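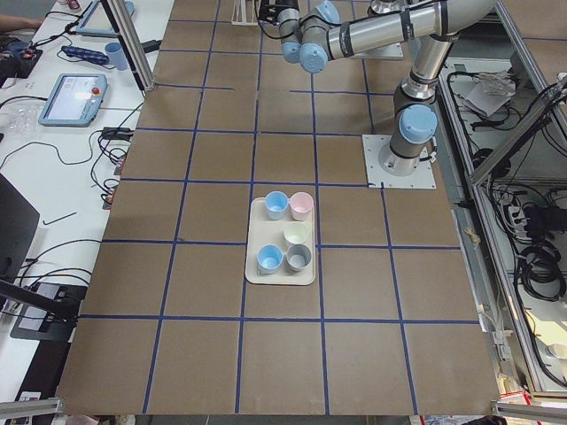

Section 4: Setting up your sound system for an outdoor rally

Okay, so you've got your permit, you've got your candidate, and you've got a truck full of gear from Rerex. This is the part of the guide I get the most calls about, usually at five in the afternoon with a crowd already coming through the gate. I've run sound for campaign meetings in ball fields, church parking lots and one very muddy fairground, and I'd do it in this same order every time.

I'm writing with the Rerex 600 package in mind (two main speakers on stands, one mixer, two wireless mics, one wired mic and the cable trunk). If you rented the smaller kit, skip steps 7 and 8.

Before you start

Get to the site by noon for an evening meeting. I know, I know, it's a long day! But the stage crew will be late, the banner people will want to hang something right where your speaker goes, and you'll be glad of the extra time.

Have these on hand:
- the gate key or the phone number of whoever has it
- gaffer tape, at least 2 full rolls
- fresh batteries for both wireless mics
- a copy of the running order with speakers' names
- tarps big enough to cover the mixer and both speakers

Placing the speakers

1. Walk the field first, before you unload anything. Stand where the back row of the crowd will be and look at the stage. If there's a tree or a food tent in the way, the people behind it won't hear a thing, so talk to the organizer about moving one or the other (probably the tent).

2. Put one speaker stand on each side of the stage, a little in front of the podium. Please don't put them behind it. That's how you get the awful howl that makes everybody grab their ears right as the candidate says good evening.

3. Open the legs of each stand all the way and check that all three feet are on firm ground. On grass I put a square of plywood under each foot.

CAUTION: Never raise a loaded stand by yourself. One person lifts, one person sets the pin. Keep kids and flag wavers out of the way until the pin is in and the collar is tight.

4. Raise the speakers so the bottom of each box is higher than a tall man's head. A crowd full of people soaks up sound like a mattress, and if your speakers are at chest height the front row gets blasted and the rest get mumbling.

Power and cables

5. Run the power from the generator to the mixer first, then to the speakers. Leave everything switched off while you do it. The Gillies generator that comes with the package needs to sit well behind the stage, downwind, with open air on every side.

CAUTION: Don't refuel the generator while it's running or still hot. Fill the tank before the meeting and you should be able to leave it alone through the speeches. And don't ever run it inside a tent, even with the flaps open.

6. Tape down every cable that crosses a place where people walk. For the main gate path, use the rubber cable ramps from the trunk. Supporters come in dancing and blowing horns and looking up at the stage, and they will not see a black cable on the ground.

7. Plug the stage mics into channels 1 through 3. The podium mic goes in 1, always. When things get busy you want to find it without thinking.

8. Connect the press feed. There's a small box in the trunk marked PRESS with a row of outputs on it. Set it on a table near the riser where the reporters stand, and run its cable to the output of the same name on the mixer. Radio folks will love you for this one!

Note: Check the feed with headphones before the reporters show up. The cable for it gets stepped on a lot and it's the first to go bad.

Sound check

9. Turn on the mixer first and the speakers last. At the end of the night, do it backward: speakers off first, mixer last. You'll skip that nasty thump.

10. Have somebody talk at the podium in a normal speaking voice. Then have them shout, because your candidate will. Bring the podium channel up slowly until the back row can follow it, and stop there.

11. If you hear ringing, turn the channel down a bit and move the mic closer to the speaker's mouth. My friend Kenneth Moffat, who chaired the Dindden meetings last May, is a wanderer and a mumbler both, and we finally just gave him a wireless and walked him away from the speakers.

12. Play a minute of the walk-on music. Music always seems to come out louder than speech, so mark its level with a little strip of tape next to the slider.

If it rains

Cover the mixer right away, even for a drizzle. If there's lightning, or water is pooling around any cable or connection, shut the generator down from where you can safely reach it and tell the chair the meeting is paused. Don't let anyone talk you into five more minutes. Keep a battery megaphone under the stage so the chair can still tell people where to go.

Note: Wet gear goes back in the trunk with the lid open. Tell Rerex when you return it, and they'll dry it out properly.

Quick fixes

No sound at all: check the main mute button. It's nearly always the mute button.

One side dead: swap the two speaker cables at the mixer. If the dead side moves, it's the mixer or its settings. If it stays put, it's the cable or the speaker.

Wireless mic cutting out: change the batteries, then move the receiver up onto the stage where it can see the mic.

Buzzing: look for a sound cable lying alongside a power cable and pull them apart.

For packing up and the return checklist, go to Section 5. If you're moving straight on to a second meeting the same night, read the Prarnano route notes first.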